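Parallel or adaptive fingers for door and fridge handles?
Started by koech_b, July 23, 2022

koech_b
Hi all! I'm stuck choosing between the Teuber parallel gripper and the Skandano adaptive one for our kitchen tasks, and I'd love to hear from anyone who has run both. In sim the Teuber opened the fridge drawer 33 times out of 47, and the Skandano did a little better but it was slow, slow, slow.

pirmin_s
Welcome, Brian! I'd go with the Teuber and longer fingertips. Adaptive fingers are lovely on mugs, but on a long bar they tend to wander.

hartmut_e
Sorry, Pirmin, I can't agree — mine never wandered once I lowered the closing force. Which handles are we talking about, though?

koech_b
Small black lever on the yellow door, long horizontal bar on the freezer drawer. Same simulated room for both grippers: 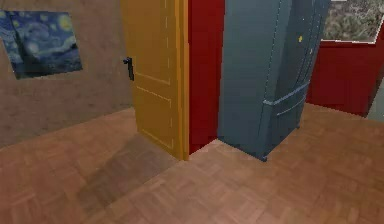 Re: Parallel or adaptive fingers for door and fridge handles?

kai_g
For the lever I'd want the Skandano, for the bar either will do. Check your Flasix controller gains before you buy anything, please!

pirmin_s
Still Teuber for me, Kai, but yes, gains first.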